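Setting Up the Wrist Camera View on a Simulated Gripper Cell

Last updated: September

The Vutix tabletop cell loads fine straight out of the folder. The arm moves, the gripper opens, and everybody feels clever until they switch to the wrist view and find themselves looking at the inside of a finger. These are the steps I use to get the view into shape before recording anything with it. They were written for the Holton bench layout, but the other layouts behave much the same.

1. Park the arm first

Send the arm to its home pose and open the gripper all the way. Do not adjust the camera with the fingers closed. You will get a lovely setup that goes blind the moment they open.

Pause the physics while you work. A sagging wrist joint will move the view while you are trying to measure it, and you will blame the camera.

2. Attach the camera to the right link

It belongs under the gripper base, never under either finger. Check the tree in the scene editor. If the camera is a child of the left finger, the whole table will slide sideways each time you grip, which is exciting for a minute or so.

Zero the local offset, then back the camera off along the approach axis until both fingertips show. Tilt in steps of 3 degrees. Smaller steps are for people with longer afternoons than mine.

3. Fix the near clip

The default near clip slices off anything close to the lens, and on a wrist camera that means the fingers. Bring it in until the knuckles stop looking hollow. If distant surfaces then start to flicker, you went too far – back it out a little and look again.

4. Check the view against the table edge

Drive the arm down beside the edge of the tabletop with the fingers open. You want both tips in view, with wood beyond them and whatever is standing on the table further up.

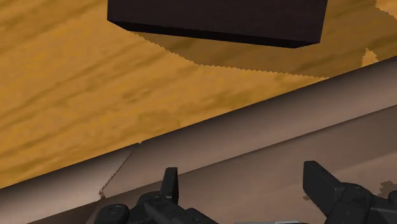
Wrist view at the table edge, fingers open and nothing between them. The stair-step line across the wood is the border of the block's shadow.

Those teeth come from the shadow map, and you have a choice. Raise the map size if your machine can stand it, or leave it alone if you only care about where the fingers go. I leave it alone. A blurry wood grain is a separate matter and lives in the texture settings, where I also leave it alone.

5. Save, reload, check again

Save the pose into the cell file and restart the simulator. Run 600 steps with the physics back on and compare the first view with the last. If the camera has wandered, the mount is still a free body and wants a fixed joint.

Comments (3)

Flidamano: Step 2 was my whole problem. Camera was under the right finger. I had been rewriting the controller for two evenings.

Echeverría: Does the tilt carry over if I swap in the longer fingers?

Reply from the author: The tilt does, but redo the near clip. I had to go back to step 3 on mine.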